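Setting Up the Sink Side, Part 3: The Colander

If you've been following along from Part 2 (the dish rack), the counter to the left of your sink should be clear by now.
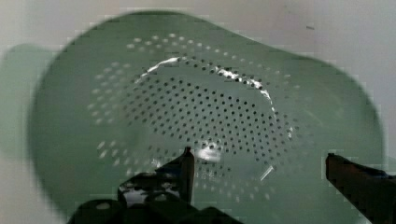
My green colander, looking down into the bowl.

I put this guide together for the shared kitchen at Plolgate, where I've been cooking three nights a week since June, and then people in the other house asked for it too, so it's grown a bit. This part covers getting a plastic colander ready for its first use, rinsing and draining in it, cleaning the holes (yes, there's a whole section on the holes, sorry) and where to put it when you're done. Everything here is for a plain plastic colander with small round holes, like mine. If yours is metal or one of those folding ones, most of the rinsing steps still work but skip Section 3.4, and read the label that came with it.

3.1 Before the first use

You only have to do this part once. I do it the evening I bring a new one home, while something else is on the stove.

1. Peel off every sticker, including the one underneath. There's nearly always one underneath. If the glue stays behind, rub it with a little cooking oil on a paper towel, leave it while you do step 2, and wipe it away.

2. Run your thumb around the rim and over the holes on the inside, gently. You're feeling for little burrs of plastic left over from the factory. A burr on the rim can be taken off with a nail file. If you find a lot of them inside the bowl, I'd take the colander back to the store, and I have done that once.

3. Wash the whole thing in warm soapy water, inside and out, then rinse until there are no more suds coming through.

4. Hold it up to the window. You should see daylight through the holes all over. If one is closed up, poke it open with a toothpick from the inside.

5. Look for the heat rating. Mine isn't the kind of thing I'd trust to memory, so I wrote it on a bit of masking tape and stuck it inside the cupboard door. If there's no rating anywhere, treat your colander as a cold-water one and drain your pasta in something else.

Note: A new colander can smell a little of plastic. A soak in water with a spoonful of baking soda usually takes care of it for me. Leave it overnight if it's stubborn.

3.2 Rinsing fruit, vegetables and beans

This is what I use mine for most. I know people who rinse berries straight under a hard tap and then wonder why they've got jam!

1. Clear the sink. Take out the cups, the sponge, the fork that's been hiding at the bottom. Give the sink itself a quick wash too, as the base of the colander is going to sit in it.

2. Set the colander down flat and check that it doesn't rock. If your sink has a raised drain, shift the colander over to one side of it.

3. Put in the food before you turn on the water. I stop when the bowl is half full. Past that, the stuff in the middle doesn't get rinsed and the stuff on top rolls off down the side.

4. Turn the tap on low, cool water, and move the colander around under it. For berries, use the sprayer if you've got one, or let the water run over your open hand first so it lands softly.

5. Lift and turn the food with your other hand. Leafy things need more of this than you'd think, and I'd do two rounds for spinach.

6. Turn off the water, lift the colander a little, and tilt it one way and then the other. A lot of water hangs around where the side of the bowl meets the base, and tilting gets it moving.

7. Park the colander on a folded dish towel or a dinner plate and leave it to drip. I give salad greens 7 minutes, which is exactly how long it takes me to make a dressing and lose the lid to the jar.

Canned beans: tip the whole can in, liquid and all, and rinse until the foam stops. Lentils and full-size rice are fine in my colander. Very small grains such as quinoa will go right through, so get out the fine strainer for those. (Ask me how much quinoa I've rescued from the sink trap.)

Caution: Raw chicken doesn't go in the colander. Rinsing it splashes juice all over the sink and the counter, and then you've got all those holes to disinfect. Pat it dry with paper towels and go straight to the pan.

3.3 Draining hot food

Only do this if your colander is rated for boiling water. Please go back and check the masking tape.

1. Put the colander in the sink, empty, before you pick up the pot. Don't try holding it in one hand and pouring with the other. I did it that way for years and I've got a mark on my wrist from it.

2. Run a little cold water into the sink. It keeps the steam down and it's kinder to old pipes.

3. Send everyone out of the way, dogs included, and make sure the floor between the stove and the sink is dry.

4. Use two dry potholders. A damp one lets the heat through quickly.

5. Pour slowly, away from yourself, with your face turned to one side. Let the water go first and the pasta follow. If the water starts to back up in the bowl, stop and wait for it.

6. Put the pot down on the stove, then go back and give the colander a gentle shake.

7. Tip the food back into the pot or into a serving bowl right away. Don't leave it sitting in hot plastic, where it'll just stick to itself.

Saving the pasta water: dip a mug in before you drain. I put the mug in the colander while the pasta's cooking so I can't pour without moving it first. Prasetyo Tambunan showed me that one and I haven't lost my pasta water since.

Caution: Don't rest a plastic colander on top of a pot on the stove as a makeshift steamer, and keep it off any burner that was on recently. Glass cooktops are the worst for this, because they look cool long before they are.

Note on big batches: when we cook for the whole house I drain in 2 goes. A full stockpot is too heavy for me to pour in a controlled way and there's no prize for doing it all at once. Scoop the first half out with a spider or a slotted spoon if you have one.

3.4 Cleaning, especially the holes

If you wash the colander as soon as you've finished with it, you can skip most of this. Starch is easy to rinse off when it's fresh and it's like cement the next morning.

Every time:

1. Rinse from the outside in. Turn the colander upside down under the tap so the water pushes bits back out the way they came.

2. Wash with a soft brush and dish soap, going in circles so you follow the rows of holes. A sponge glides right over them.

3. Do the rim and underneath the handles. That's where the greasy fingers have been.

4. Rinse again and shake it over the sink.

Every couple of weeks, or when it starts to feel slightly tacky:

1. Fill the sink or a dishpan with warm water and a good squirt of soap, deep enough to cover the base of the colander.

2. Let it soak for 40 minutes. Go do something else!

3. Scrub with an old toothbrush, inside and then outside.

4. Hold it up to the window again, like you did on day one. Anything still blocked gets the toothpick.

5. For cloudy streaks, wipe with a cloth dipped in white vinegar, then rinse. It works on hard-water marks. It won't do a thing for scratches, which you'll just have to live with.

6. For tomato stains, rub in a paste of baking soda and water and leave it for a while before rinsing. Sunshine on the windowsill helps too.

Caution: No steel wool and no scouring powder. They rough up the surface, and then everything sticks to it for the rest of its life.

Dishwasher: top rack only, and only if the maker says so. Put it face down, well away from the heating element. I wash mine by hand, mostly as it takes up the space of an entire dinner's worth of bowls.

3.5 Where it goes

1. Dry it first. Turn it upside down on the rack from Part 2, and wipe the rim with a towel if you're in a hurry.

2. Nest it inside your largest mixing bowl, on the low shelf next to the sink. Smaller bowls can go inside the colander, but nothing heavy. Cast iron stays on its own shelf.

3. If you're short on shelf space, use a wide hook inside the cupboard door. Check that the door still closes before you screw the hook in. (I checked after.)

4. Keep it away from the oven and the toaster.

Aisyah Ong keeps hers out on the counter with onions in it, and that works nicely too. There's plenty of air getting to them. Just put a plate underneath to catch the papery skins.

3.6 When something's off

Water drains slowly: the holes are clogged or the base is sitting flat over the sink drain. Move it first, then clean it.

It rocks on the counter: look for warping on the base. If it's warped from heat, use it for cold rinsing or put it out in the garden for picking beans.

It smells of onion or garlic: baking soda soak, same as for a new one.

There's a crack: throw it out, even if it's small. Cracks hold food you can't get at with a brush, and one day the thing will give way with dinner in it.

Food keeps slipping through: the holes are too big for what you're making. Line the bowl with a clean piece of cheesecloth, or use the fine strainer.

Part 4 is the cutting boards. Before you start on it you'll need mineral oil, a clean rag and a spot where the boards can stand up overnight.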